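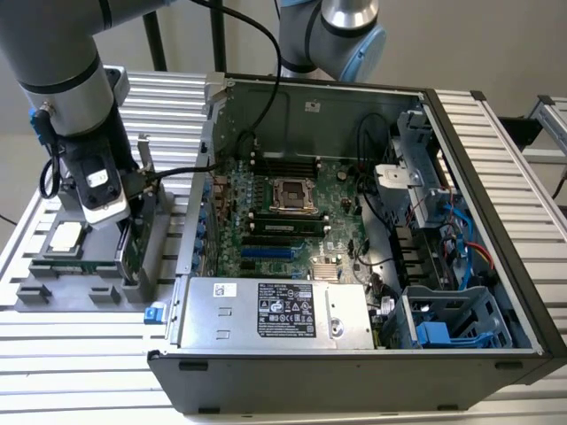

Tapley opens desktop refurbishment workshop in Pilport

Computer repair firm Tapley will open a second workshop in Pilport this September, taking in used desktop towers from schools, offices and local councils and returning them to use.

The site has 18 benches and will handle up to 104 machines a week once it is fully staffed. Work is limited to tower PCs. Laptops and monitors will continue to go to the company's existing site.

Each tower is laid on its side and opened, and the processor, memory and expansion cards are taken out and checked separately from the motherboard. Parts that pass are refitted or held as spares. Old thermal paste is cleaned off and replaced before the heatsink goes back on. Cases are kept wherever possible, including those with scratches or missing feet.

Stock will be tracked using Dulluvo, the parts record system Tapley already runs. Every processor, memory module and card is given its own entry, so a customer can ask which parts in a returned machine are original and which have been changed.

Finished computers will be sold through Boltora with a 2 year warranty. Prices start at £56 for a tower without a hard drive. Keyboards, mice and cables are sold separately.

Organisations with ten or more towers to pass on can book a collection through the Tapley website. Smaller numbers can be dropped off at the Pilport site between 9am and 4pm. Drives should be removed or wiped before handover, although Tapley can do this for a fee and will supply a certificate for each drive.

Notes to editors

Tapley repairs and resells desktop computers. Boltora is an online shop for used office equipment.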